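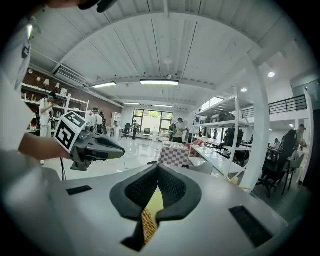 *Figure 1. Hand-held grippers in the workspace.*

# Week 4 handout: Two-handed demonstrations

Welcome to the fun part of the unit! Up to now you've worked with recordings other people made, and you've probably grumbled at a few of them. This week you make your own, and in Week 5 we find out what a policy can learn from them.

Bring your printed copy of the Hosturico setup guide, closed shoes, and long hair tied back so it stays clear of the straps and cables.

## 4.1 Why two hands?

One gripper is fine for picking up a cube. Try turning a box around with it, though, and you'll soon be shoving the thing sideways across the table. Most household jobs are shared between hands: one steadies while the other moves, or both press inward and lift together. We call the second kind a *squeeze lift*, and it's the main skill for this week's task set, Skosent.

A squeeze lift has no handle and no rim to grab. The object stays up by friction alone, so the two contact points need to be close to opposite each other. If one sits too far forward, the object will want to spin. Remember the torque sketch from Week 2? Same idea, and now you get to feel it in your wrists.

## 4.2 Tracking, in brief

Each gripper wears a cube with square black markers on its faces. If a face can be seen clearly by the camera, we can work out the position and orientation of the gripper it's fixed to. Your job is to keep at least one face of each cube in view for the whole demonstration.

Things that spoil tracking:

- crossing your forearms over a cube
- leaning so far in that your head or cap brim blocks the view
- whipping the gripper around faster than you would ever move a mug of tea
- glare on a marker face (tilt your wrist slightly and check again)

A missing half-second can usually be patched. Longer gaps can't, and you'll have to redo the take.

## 4.3 The Skosent task set 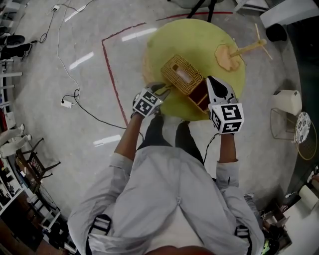

Squeeze lifts reward patience at the moment of contact. Bring both fingers in until they just touch, pause, then add pressure evenly before you raise anything. The woven tissue box is a lovely object to learn on, with a finger on each of two opposite sides and the box set diagonally on the table, and you can practise lifting one end slightly before trying for the whole thing. Watch the tissue in the top opening too - it's easy to brush with a finger if you come in high.

Work through the tasks in order:

1. Tilt one end of the box and lower it again.
2. Rotate the box a quarter turn, keeping it on the table.
3. Lift it fully, hold for a slow count of three, set it down.
4. Lift, move it to the far side, set it down square to you.

Start every take with both grippers open and away from the object, and finish the same way. Vary the starting angle! A policy that has only seen the box at one angle will fall apart at any other.

## 4.4 How much data?

Each pair records 70 good takes. Last year's class finished with 2,115 across all tasks, and the jump in results once they passed 300 on the rotation task was a joy to see. We'll look at that curve together in Week 5.

Log each take in the Pacheco sheet as *good*, *patchy* or *failed*. Please keep the failed ones. We use them in the Drernmont exercise, where you'll train a small classifier to spot a slip before it happens.

## 4.5 Before next class

- Finish your takes and fill in the sheet.
- Replay three of your own recordings at half speed and write a paragraph on where your two hands fall out of sync.
- Read pages 171 to 180 of the course reader, on contact and friction.

Coil the cables loosely when you pack up, and put both grippers on to charge.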